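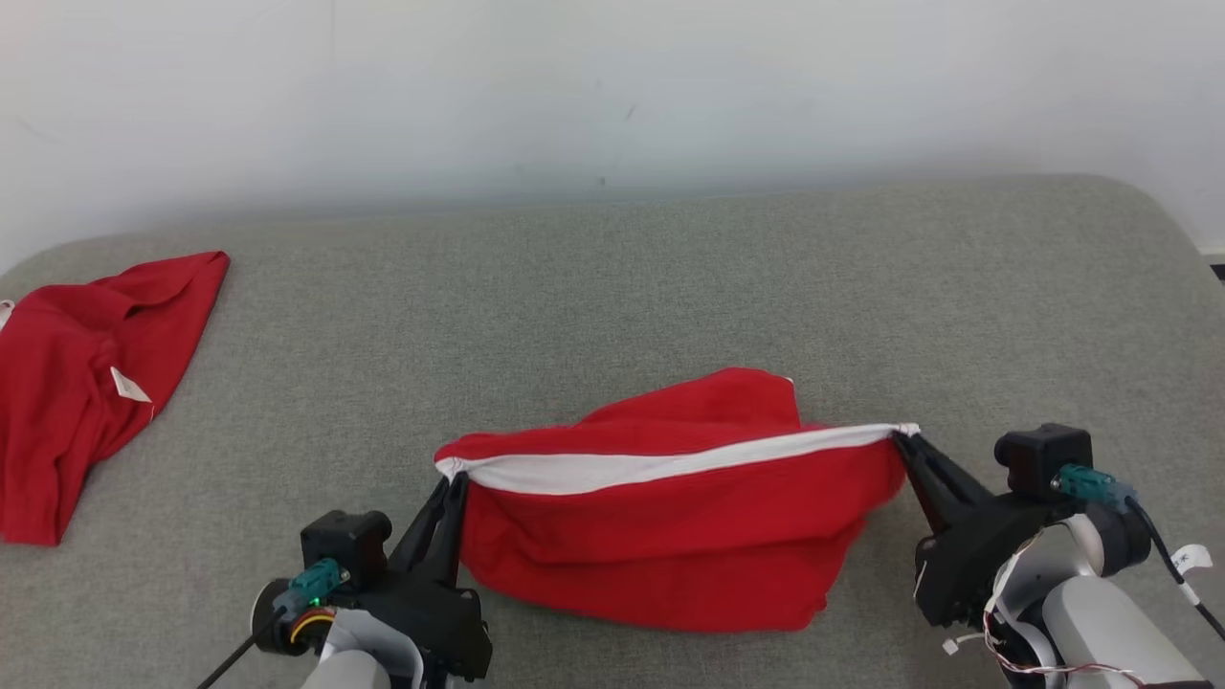 Garment Handling Data: Progress Report to the Sondstead Program Office
Reporting period ending October

Status in one paragraph

We now hold 1,065 recorded demonstrations of shirt folding and sorting. That meets the count in the work plan. I don't think it meets the purpose of the work plan, and most of this report is about the gap between those two. The program office asked for candor after the last report, which was mostly a bar chart, so I have left the bar chart out.

What was collected

All of the recordings were made by teleoperation at the two-arm station, with an operator driving both grippers and the head and wrist cameras running throughout. The job is the one described in the proposal: take garments that have been dropped on a padded surface, find a usable edge, stretch the cloth, fold it, and put it down on the folded pile. Episodes start from a crumpled state and end when the operator releases the last garment or gives up.

The giving up matters. The Espinoza recording tool writes an episode to disk when the operator presses the end pedal, and until the middle of this period it did so with no field for outcome. A clean fold and an abandoned one looked the same in the index. We have added the field. For everything recorded before the change, the outcome has to be read off the video by a person, and that work is not finished. The 1,065 includes those episodes. Anyone quoting the figure outside the program should know it is a count of recordings, with successes and failures mixed.

Why I am not satisfied with the variety

The proposal promised variety in garments, in starting positions and in backgrounds. We have delivered some of the second. On the first and third we have fallen short, and it would be misleading to present it any other way.

Much of the set is red cotton on gray upholstery against a white wall. This makes for easy viewing and it makes the cloth easy to separate from its surroundings. It also means that a model can do well on our held-out episodes by learning that the red part is the shirt. The Lurnent group argued in our review call that a large enough model would sort this out by itself given more episodes. They may be right. They offered no evidence for it, and more episodes of the same shirts is the one thing I would rather not spend the next period's money on.

There is a related problem with hems and labels. Operators like a contrasting band or tag because it tells them where the edge is, and they go for it whenever it is showing. A policy trained on these recordings will likely learn the same preference. What it does with a shirt that has a hem the same color as the body is anybody's guess, and our present data can't answer the question.

Starting positions are better. Operators were told to drop garments from standing height and not arrange them. Watching the recordings back, I believe they mostly followed this in the mornings. Later in a session the crumples start to look suspiciously convenient, with an edge facing the arms. I don't think anyone is cheating. People get tired, and a badly tangled shirt costs them several minutes.

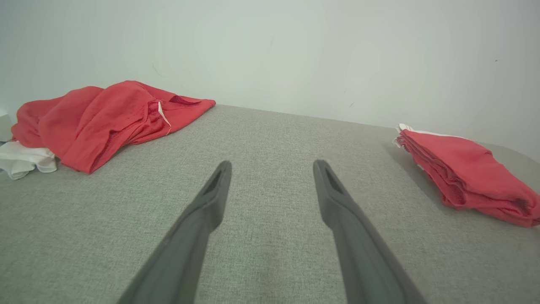

The wrist views are the part of the collection I would defend most readily. Before the fingers close, they give a close look at the approach that the head camera can lose behind the arms. After the fingers close on a big handful of cloth, they can lose much of their value, and we have not settled how much weight the training should put on them at that stage. The Dundent trainer uses all camera streams equally by default. We ran it that way because it was the quickest thing to run, and I would not read the result as an endorsement.

First training results

We trained one policy on the full set and tested it at the same station, with garments that had been in the training recordings. It completed 80 percent of its trials by our own scoring. I ask that this number not be put on a slide.

First, the scoring is generous. A garment counts as folded if it is laid down in layers and stays on the surface. Sleeves sticking out are allowed. A person who folded laundry this way would be asked to do it over.

Second, the station had not been moved between collection and testing. Same surface, same wall, same lights. I asked for one informal session with the arms shifted sideways by a few inches and the result was bad enough that we stopped early to protect the gripper fingers. We did not score it, so there is no figure to report, but I would expect a formal version to come in far below the headline.

Third, the policy does not recover. When it misses a pinch it tends to carry on as if it were holding cloth, lifting two empty grippers and making a fold in the air. The operators do recover in their recordings, often well, but these moments are short compared with the rest of an episode. The share of useful recovery footage in the set is small, and we don't know how small because it isn't labeled.

Equipment and operations

Cable strain on the moving arms took more time than any software problem. A connector that works loose causes a gripper to drop out for a moment and return, and the recording carries on with a jump in it. We found this by accident while looking for something else. A check now runs at the end of every session and flags any episode where finger position changes faster than the hardware allows. It catches the obvious cases. I am less sure about slow drift, and a calibration log is being kept so we can look for it later.

Operator training takes longer than budgeted. The proposal assumed a new operator would be productive after one day. In practice we discard the first 3 days of a new operator's recordings. Two-handed pinching through a pair of leader arms is awkward, and people learn to stretch a hem without pulling it out of their own grip mainly by pulling it out of their own grip.

We lost part of the period to a disk that filled up overnight. No recordings were lost, but no new ones could be made until the old ones had been copied off. The alert that should have warned us was going to a mailbox that is no longer read. It has been redirected.

Spending

On budget overall. Operator hours are over, for the reason above, and garments are under, which is hardly something to be proud of given what I have written about variety. We intend to move the unspent garment money to where it was meant to go.

Plan for the next period, and what we need from you

We would like to stop reporting the total number of episodes as the main measure of progress. It rewards the wrong work. An operator chasing a count will pick the easy shirt and the friendly crumple every time, and so would I.

In its place we propose to report 2 figures: success on garments that were never recorded, and success with the station moved. Both will look poor at first. I would ask the program office to agree to this in writing before we begin, so the drop is not read as the project going backward.

Collection will slow down while we do the following:

Finish outcome labels for the older episodes, and mark recovery segments in all of them.

Buy garments in mixed colors and fabrics, including several with no contrasting hem.

Change the surface covering and the backdrop on a fixed schedule, whether or not the operators find it convenient.

Shorten sessions, with garments dropped by someone other than the person driving the arms.

Rerun the Dundent training with the wrist streams removed, then with the head stream removed, so we can say something firmer about what each camera contributes.

Repeat the shifted-station test properly, with spare fingers on hand.

If the office still wants the original volume target for the next period, we can hit it with the present setup. I would advise against paying for that. The new shirts can be ordered as soon as the budget line is released, and we have held the older recordings back from the shared archive until the labels are done.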